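From: Kirsten Turcotte
To: Campbell Kitchens list
Date: December 2018
Subject: Re: where does everything go when the sink is the whole kitchen?

Hello all, and especially hello to Isabelle, whose message made me laugh out loud over my oatmeal,

Isabelle Poirier wrote:

> We moved into the Cukside apartment in September and I still have not
> made peace with the kitchen. There is one counter, the sink takes up
> the middle of it, and every bottle I own has ended up next to the
> faucet. I bought a Pedby rail for the wall and sent it back. Do people
> really hang things over a sink? Don't they get splashed? And where do
> you all keep chopsticks, and those long sticks and skewers that won't
> lie flat in any drawer? Mine are in a vase and the vase falls over.

Oh, the vase! I had a vase too, for years, and then a jam jar, and then a taller jam jar with pebbles in the bottom (my sister's idea, and you can imagine what the pebbles were like after a month).

Yes, people really do hang things over a sink. I lived with a kitchen like yours for 17 years before we came to this side of town, and I wouldn't have managed without the wall. Things do get splashed a bit, but most of what hangs there gets washed in that sink anyway, and a strainer has never minded a drop of water. What I'd keep away from the faucet is anything in a paper packet. I lost a whole packet of good cumin that way and I am still sore about it.

I'm sorry about the Pedby rail. I had the Pliltent one, 56 centimeters, and it held up fine once I stopped hanging the cast iron on it. If you rent, do ask before you drill, and if the answer is no, the kind with the big adhesive pads will do for light things on tile. Wipe the tile with vinegar first and leave the pads overnight before you load anything.

Now, how I'd go about it, and please take whatever is useful and leave the rest:

1. The bottles. Push them back in one row against the wall, with the big oil jug behind the others so you aren't reaching over it for the soy sauce. Salt and chili can stand in the same row if the bags close well. Mine never did, so I used clothespins.

2. The wall. Cutting board, towel, strainer on its long handle, and a wire rack for the seasoning packets, a good way up from the water. A little basket shelf above that takes the things you only want once in a while.

3. The soap corner. Loofah, steel wool and a soap dish behind the sink, and nothing else allowed to settle there. I am strict about this and my family will tell you so.

4. The sticks. A slotted white plastic basket beats a vase by a mile, and you can just lean the long ones in it and let them poke out as they please. Rinse it now and then, since crumbs do find the bottom.

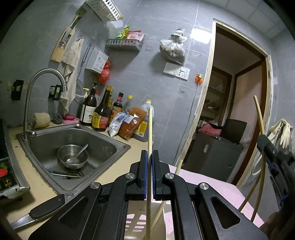
5. The sink itself. Bowls and tongs pile up in there while you cook and I don't think that's a sin. I clear it once before we sit down to eat, and that way the pans have somewhere to go afterward.

I do still have the old Pliltent rail in the hall closet, Isabelle, along with a bag of hooks, and you're very welcome to them if your landlord is the agreeable sort. Write to me off the list and we'll find a time. I'd love to see the new place, and I'll bring the ginger cake.

Warmly,
Kirsten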